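Gripper trials: frequently asked questions
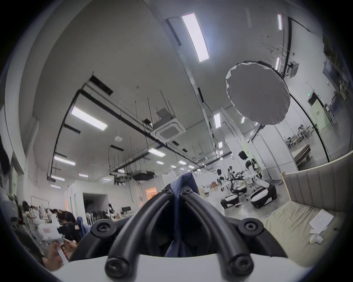
Waleseck, Monday, April 29, 2019

What are you comparing?
Two sets of fingers for the hand-held gripper. The Sorow set is curved and closes at the tips. The Hakby set is straight with flat pads. Both fit the same mount.

Why a hand-held gripper?
It lets us try a finger shape on cloth before we fit it to an arm. Swapping a set takes 4 minutes. Refitting an arm takes most of a morning.

How many grasps have you logged?
1804 so far, of which 1172 were with the Sorow fingers. The Hakby set arrived later and is still catching up.

Which is better on clothing?
Sorow for picking up a single fold. Hakby holds a thick hem more firmly but tends to take two layers at once. We have no overall winner yet.

Does the camera matter?
Yes. A wide lens keeps both fingertips in view, but small wrinkles at the far side of a garment are harder to make out. We plan to try a narrower one in July.

Can I send in my own fingers?
Yes, if they fit the Tamihana mount. Send one pair and the drawing. We need at least 16 days before we can report back.

Who do I contact?
Brodie Tautahi, at the test desk.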